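Lomesel Wrist Camera Kit

The Lomesel kit adds a close-range color camera to the wrist of a multi-finger hand. It is supplied by Verhoeven with bracket, cable and mounting screws. Unit weight is 143 g. 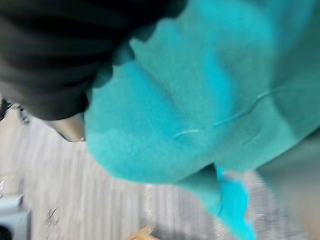 Exposure is fixed by default and can be set manually. At the default setting, fast wrist motion smears detail. A bunched turquoise cloth at close range keeps its color and the pale line of its seam, while the floor behind it breaks into streaks. Shorten the exposure for fabric work.

Field of view is 117 degrees. Bright windows may wash out — lower the gain before changing the mount angle.

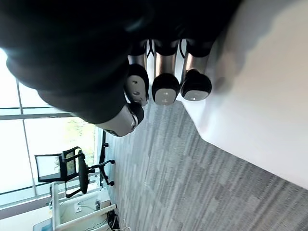

Fingertips with light gray pads, white tabletop at right.

The bracket fits the Rilness hand and takes roughly 15 minutes to install. Leave slack in the cable at the wrist. 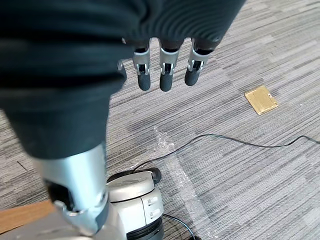

Fabric covers can stay on, provided the lens is clear and the cover does not bind at the finger joints. Warranty is 2 years. Orders placed after November 24, 2024 ship from Nasavmont in January.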